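Project Pestcombe: Report on the Gripper Fault
Student group report, Killeo lab, November

Our task was to make two arms hang small laundry on wire hangers with clothespins. In the second week of trials the left gripper began to open without a command. The Kuvport controller wrote no error in the log, so at first we looked for the mistake in our own code.

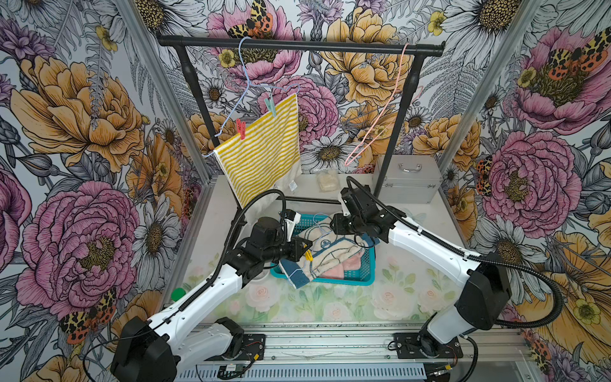
Reading time: 9 minutes (1,680 words)

The left arm takes the clothespin and the right arm should hold the towel. The fault came only when the left arm was bent far inwards. We moved its cable by hand with the power off and measured a break in one signal wire. After this we changed the cable and limited the elbow joint by 10 degrees.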